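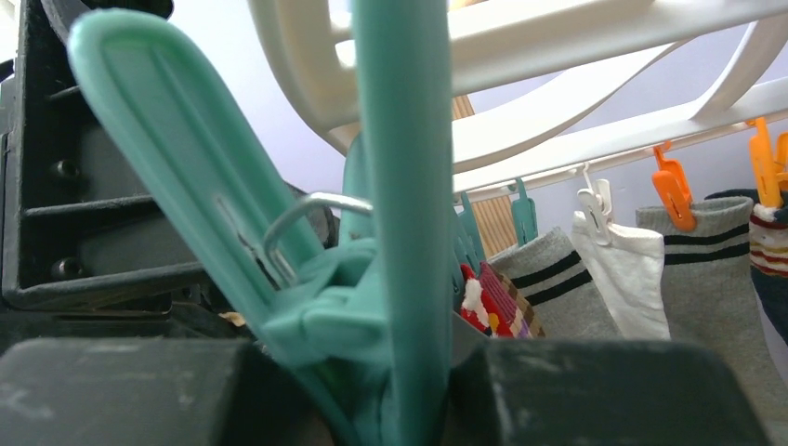 Good practice at the bench: handling and safety rules, Sendalen workshop

These notes go with the gallery from the household tasks cell at Sendalen. They set out the working rules for small manipulation jobs, mainly laundry, as agreed with Wenach in May. The rules were put together by Costel Kneževič from the older Dawber bench sheet, which had grown to 121 entries and was hardly being read. The new one fits on two sides of paper.

Pegging out socks
A teal peg between two dark gray fingers, with the hanging rack and its row of socks behind. Rule 7 covers this job: take the peg by its body and leave both handles clear, so that a person can take it back without reaching between the fingers.

Keep the spring in view
The metal spring wire shows between the handles. Springs can slip out of plastic pegs, so each peg is checked by hand before a session. Any peg with a cracked handle or a loose spring goes in the bin – no repairs with glue or tape.

Colours on the rail
Teal, white and orange pegs are all in use on the rack. Mixed colours are allowed. Operators should write down which colour was picked up, as a failed grasp is much easier to trace afterwards if the log names the peg.

Items already hung
Plain, striped and patterned socks share the rail. The arm must not pull on anything already clipped. If a finger catches in fabric, stop the arm, open the gripper by hand and free the item before moving again. Do not try to back out under power.

Wear on the fingers
There are pale scuffs on the left finger. Surface marks are acceptable under the Dawber limits. Cuts, lifted edges or exposed fixings are not, and the pair must be changed together. Fingers are inspected every 100 cycles and the result is signed for.

Speed near the rack
Reduced speed applies from the moment the peg comes level with the rail until it has been let go and the fingers are clear. Nenov supplied the speed settings and they are locked for ordinary users. Requests to change them go to Costel in writing.

Hands and sleeves
One person at the rack, one at the stop button. Sleeves rolled up, lanyards off. Nobody reaches for a dropped peg while the arm is live – leave it on the floor until the run has finished.

Printed copies of the sheet are kept beside the cell door. Please return them after use.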